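*Notes for the evening talk, September. Start with the lights up, laptop on mains. Breathe.*

## Hello and thank you

Thank Idris Hopkin for the invitation and for the tea. Say who I am, briefly - I work on teaching by showing, with a small group we call Skuko, and I came to it from years of teaching people to use a lathe, so I have opinions about hands.

Ask the room: who has ever tried to teach a child to tie a shoelace by talking? Wait for the groans. You end up kneeling down and doing it with them, and that is more or less the whole talk, so anybody who has a bus to catch may leave with a clear conscience.

## Two ways of showing

Go slowly through this bit, I rushed it at Hjaltested and lost the back row.

- **By hand.** You take hold of the arm itself and move it through the job, and it remembers where its joints were. Lovely for a first lesson. The trouble is that your own hands and sleeves are in the way of whatever camera you've set up.
- **By remote control.** You hold a second, smaller arm, or a handset, and the working arm copies you. Your hands stay out of the camera's view, but you lose the feel of the thing, and people do find that strange to begin with.

Mention Catalina Farías here, who prefers the first way and will tell you so at length (she's in the second row, wave).

## The job itself

Small white thing, shallow box, one arm. People expect something grander and I always enjoy the little pause when this slide comes up.
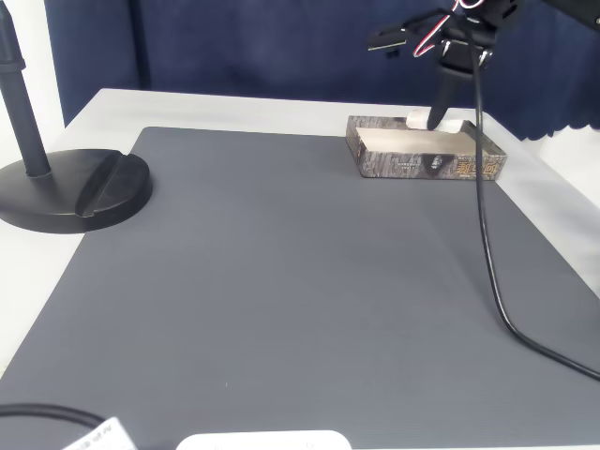
*Slide 4: the gripper at the back of the tray, touching the small white object.*

Let them look for a moment before talking. Then say how much there is to decide even in a job this size. Where do you come in from? How far do you lower before you close? When you teach by remote control you make all those choices without noticing, and the arm only gets what you did, never why you did it. If you dither, it learns to dither. Gervasio Daza used to hum while he was steering, and I do think his runs were smoother for it, though I can't prove a thing.

Good place for the numbers, if anyone wants them. We have kept 2,267 demonstrations on the Fornach job. Our first target was about 1,000, and we sailed past it because we kept changing our minds over what a good one looked like. Only three people did the steering. I would have more people next time, and I'd start them sooner.

## Going in at the corner

Now the part I really came to talk about, which is the last little bit of the reach. New operators hurry the long swing across the mat and then hurry the landing as well, and it's the landing that matters.

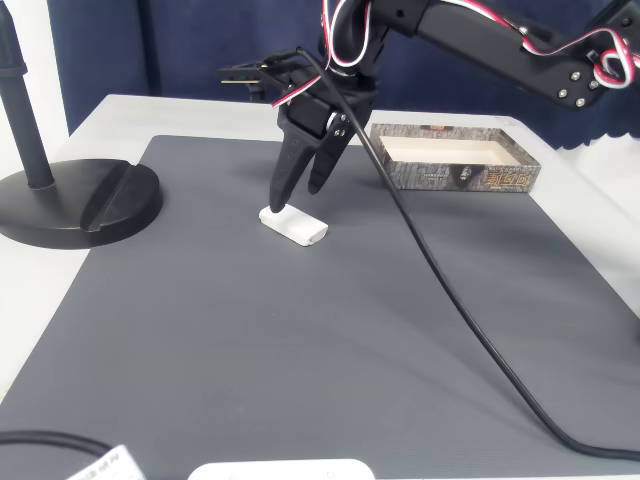

Jasper Brouwer's advice is to come down as if you were putting a cup on a saucer in a house where somebody's asleep. I've pinched that for every lesson since. Slow for the last stretch, let the finger meet the thing, then think about closing. And if you get it wrong, carry on and put it right! A run where you miss, back off and have another go is worth keeping, in my view, as the arm will miss too one day and it ought to have seen somebody recover.

(Uriel Henríquez disagrees with me about this and would throw those runs out. Be fair to him. His point is that a learner can pick up the miss as easily as the mending.)

## If there's time

- The Gerau workshop, and the morning we swapped operators after every 9 runs to see whether tired hands showed up. Keep it short, the story wanders.
- Why I ask beginners to watch somebody else steer first.
- Labels on cables. Somebody always asks.

## Questions

Repeat each question for the people at the back. If the "will it take my job" one comes up, don't be glib, give it a proper answer and offer to talk more over the biscuits. Thank Idris again, and remember to collect my adaptor from the lectern.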